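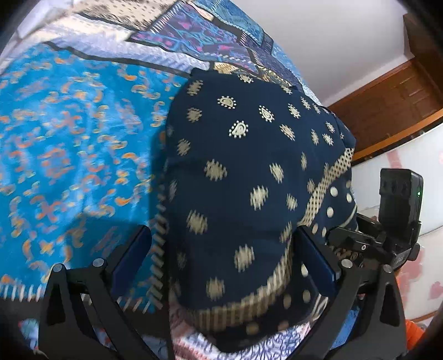 Medrano wrote that the cloth folding session was the only part of the Grosdale open day worth the drive. I was there for the afternoon and would put the calibration talk ahead of it.

tolerance_stack
Posted 17 March 2026
Which cell was the folding in? I only saw the Pleltico conveyor line and the lunch queue.

Cirilo Medrano
Upstairs, end of the corridor. Hand-held grippers, two fingers, flat pads. Printed fabric on a patterned bedspread. Visitors could take a turn after the operator had done a few folds.

hexnut_438
I took a turn. The linkage closes evenly but you get very little feel through it. With a single layer I kept pinching the bedspread along with the cloth. A folded bundle is much easier because there is some height to close on.

tolerance_stack
That is a training problem for the operator. Give anyone 80 folds and they stop doing it.

hexnut_438
Disagree. Pad angle matters more. On the Brutow tool we have at work the pads meet flat and it picks up single sheets without practice. It is worse on anything thick, I grant that.

Cirilo Medrano
I asked about pad angle. The answer was that they tried three and kept the one that held folded stock best. They quoted 2,090 recorded folds so far, 796 of them on patterned fabric. Plain fabric was done in December.

marl_pit
Did they say how many of those were thrown out? A total means little without the reject count.

Cirilo Medrano
They did not, and I did not ask. The handout has an email address on the back.

marl_pit
Then I would not quote the total. The Matei people gave both numbers at their demo and it made the comparison simple.

tolerance_stack
Matei ran one towel size on a bare bench. A patterned cloth on a patterned cover is a harder case for any vision system, so expect more rejects.

hexnut_438
Agreed on that much. I still want to see it with different pads - same operator, same cloth.

marl_pit
Emailed them this morning about rejects and pads. Will post the reply in this thread.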